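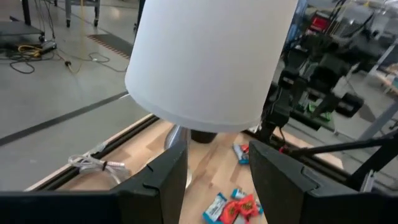 연구자료 > 생활환경·정리행동 > 원고 > 4장
분류: 가정 내 소품 정리 / 낱개 포장 과자

4. 상판 위 낱개 포장 과자의 분류와 담기

4.1 범위

이 장에서는 탁자 위에 흩어진 낱개 포장 사탕과 소형 초코바를 다룬다. 봉지째 보관하는 과자, 유리병에 든 알사탕, 포장을 벗긴 것은 모두 제외. 앞 장(부엌 서랍)과 기록 양식은 같고 항목 이름만 바꿨다. 조사지는 Bungate와 Cescombe 두 곳이며 Ornwood 쪽 자료는 양식이 달라 부록으로 뺐다. 합치려고 해 봤으나 포장 형태 칸이 아예 없어서 포기.

기록의 단위는 '한 번의 이동'이다. 과자 하나가 상판의 한 지점에서 다른 지점이나 용기로 옮겨지면 한 건으로 적는다. 두 개를 한꺼번에 집은 경우도 한 건, 비고란에 '겹침'이라고 적는다. 이렇게 모은 기록은 3618건이다. 비고가 비어 있는 건도 그대로 두었다. 나중에 채우면 기억에 기대게 되므로.

4.2 포장 형태

형태는 크게 셋으로 나눴다. 첫째 비틀림형. 끝을 꼬아 막은 것으로 한쪽만 꼰 것과 양쪽을 꼰 것이 있는데 구분하지 않았다. 둘째 납작 봉합형. 가장자리를 눌러 붙인 것, 소형 초코바 대부분이 여기 든다. 셋째 접시형. 안에 종이컵이 있고 겉을 얇은 포장지가 싼 땅콩버터컵 종류. 접시형이라는 이름이 썩 마음에 들지는 않지만 초고부터 써 온 터라 바꾸지 않는다.

비틀림형은 잡을 자리가 분명하다. 꼬인 끝을 집거나 몸통을 집거나 둘 중 하나. 기록자들은 처음에 꼬인 끝을 '손잡이'라고 적었는데 바구니 손잡이와 헷갈린다는 지적이 있어 '꼬리'로 통일했다. 꼬리를 집으면 몸통이 아래에서 돌아간다. 좁은 칸에 넣을 때는 이게 꽤 성가시고 넓은 용기에 떨어뜨릴 때는 상관이 없다. 몸통을 집으면 방향은 잡히지만 포장이 구겨진다. 구겨진 정도는 기록하지 않음.

납작 봉합형은 상판에 붙듯이 눕는다. 얇은 것일수록 밑으로 손끝이 안 들어간다. Cescombe에서는 상판 가장자리까지 밀어서 집는 방식이 자주 적혔고 Bungate에서는 긴 변 양쪽을 눌러 세우는 방식이 많았다. 지역 차이라기엔 자료가 얇다. 탁자 탓일 가능성이 더 크다고 본다. Bungate 탁자는 결이 살아 있어 잘 안 미끄러진다는 메모가 몇 군데 있었다.

접시형은 굴러가지 않고 뒤집히지도 않는 편. 다만 모서리로 서는 경우가 드물게 있고 이때는 위치를 '섬'으로 적는다. 포장지 귀퉁이를 집으면 찢어질 수 있어 측면을 잡도록 안내했으나 안내를 따랐는지는 건마다 다르다.

4.3 색과 글자

색은 분류 기준으로 쓰지 않았다. 같은 제품인데도 행사철 포장은 색이 달라지기 때문에 색으로 묶으면 같은 물건이 둘로 갈린다. 글자도 마찬가지로 보조 정보로만 썼다. 뒤집힌 초코바는 성분표 쪽이 위로 오고, 그러면 제품명을 읽을 수 없다. 읽히지 않는 것은 '미상'. 추측해서 적은 건은 검토 때 전부 미상으로 돌렸다.

그래도 사람은 색으로 먼저 묶는다. 별다른 지시 없이 '정리해 달라'고만 했을 때 파란 것끼리, 주황색끼리 모아 두는 경우가 흔했고 형태로 묶은 경우는 적었다. 짙은 갈색과 검정은 한 더미로 합쳐지는 일이 많았다. 조명이 어두우면 더 그렇다. 이 부분은 원래 계획에 없었는데 비고란에 하도 자주 나와서 따로 적어 둔다.

4.4 용기

용기는 입구 넓이와 손잡이 유무만 기록했다. 행사용 바구니는 입구가 넓고 손잡이가 얇다. 손잡이가 세워져 있으면 위에서 넣을 때 걸리고 눕혀져 있으면 테두리 한쪽을 막는다. 어느 쪽이든 조금씩은 불편한 셈. 호박 모양 바구니는 옆이 불룩해서 탁자 위 자리를 생각보다 많이 차지하고, 바닥 가까이 있던 과자를 밀어내기도 한다. 그래서 용기를 놓기 전에 자리를 먼저 비우는 순서와, 놓고 나서 주변을 줍는 순서를 나누어 적었다.

바구니가 비었을 때 가볍다는 점도 문제였다. 초코바 하나가 테두리에 부딪치면 바구니가 밀린다. 처음 몇 개는 바닥에 내려놓고 그 다음부터 떨어뜨리면 낫다는 의견이 Cescombe 쪽 비고에 있었다. 확인은 못 했고 방법으로 권하는 것도 아니다. 적어만 둔다.

용기가 두 개일 때는 나누는 규칙이 따로 필요하다. Wongsuwan 양식에서는 먼저 놓인 용기를 '가', 나중 것을 '나'로 부르며 내용물과는 관계 없다. 이것 때문에 초기 기록에 혼선이 있었다. '가'에 사탕, '나'에 초코바라고 알고 적은 분이 있었음. 해당 건은 용기 칸을 비우고 이동 기록만 남겼다.

그림 1. 나무 상판 위에 흩어진 초코바와 낱개 포장 과자. 왼쪽에 주황색 호박 바구니, 오른쪽 위에 보라색 용기. 가운데 세워 든 사탕은 파란 꼬리가 위로 나온 비틀림형이다. 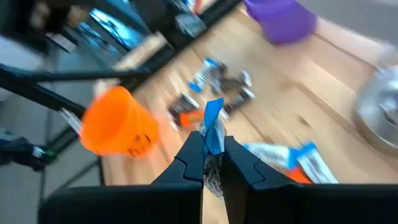 문: 비틀림형 사탕과 소형 초코바가 섞여 있을 때 무엇부터 담는 것이 좋은가?
답: 초코바부터 담는다. 길고 납작한 것이 바닥에 깔리면 그 위에 사탕을 얹기 쉽고, 반대로 하면 초코바가 비스듬히 서서 입구를 막는 일이 생긴다.

위 문답은 기록자 안내문에서 그대로 옮긴 것. 안내문은 2020년 4월 21일판을 썼고 이후 고친 것은 반영하지 않았다. 다만 이 순서를 지켰는지 여부로 기록을 거르지는 않았다. 사탕부터 담은 기록도 전부 유효하다.

4.5 상판에 함께 놓인 물건

과자만 있는 탁자는 드물다. 스탠드, 케이블, 리모컨, 컵받침 같은 것이 같이 있다. 이번 자료에서는 이들을 '고정물'과 '잔물건'으로 나눴다. 스탠드는 고정물로 본다. 받침이 무겁고 콘센트에 물려 있으면 잘 옮기지 않으니까. 묶어 둔 케이블은 잔물건인데 실제로는 거의 안 건드린다. 둘 사이 어디쯤.

스탠드가 있으면 두 가지가 달라진다. 갓 아래로 손을 넣어야 하는 자리가 생기고, 받침 바로 옆에 붙은 과자는 집을 수 있는 방향이 줄어든다. 받침에 기대어 선 것은 특히 그렇다. 금속 받침이면 포장 색이 비쳐서 하나 더 있는 것처럼 보인다는 메모도 있었다. 재미있는 지적이지만 이번 양식에는 적을 칸이 없었다. 다음판에는 '반사' 칸을 넣을 예정.

케이블 쪽은 간단하다. 감아서 묶여 있으면 장애가 안 되고 풀려 있으면 과자가 고리 안에 들어간다. 풀린 케이블 안의 과자는 케이블을 먼저 치울지 과자를 먼저 뺄지 사람마다 달랐다. 어느 쪽이 빠른지는 재지 않았다.

4.6 제외한 기록과 남은 문제

이동 도중 상판 밖으로 떨어진 건은 별도 표시 후 남겨 두었고 분석에서는 뺐다. 포장이 터진 건도 같다. 한 회의 기록 길이는 최대 300초로 끊었기 때문에 마지막 과자가 상판에 남은 채 끝난 회가 있다. 이 회들은 빼지 않앗다. 정리가 끝나지 않은 탁자도 이 장의 관심 안에 들어가므로.

남은 문제는 겹침이다. 더미로 쌓인 과자는 위의 것을 들면 아래 것이 같이 움직이는데 한 번의 이동을 어디까지로 볼지 정하기 어렵다. 지금 기준으로는 용기까지 간 것만 이동, 상판에서 밀린 것은 비고. 기준을 바꾸면 건수도 달라질 수 있고 앞 장 서랍 자료와의 비교도 다시 해야한다. 형태별 표는 5장 앞에 싣는다.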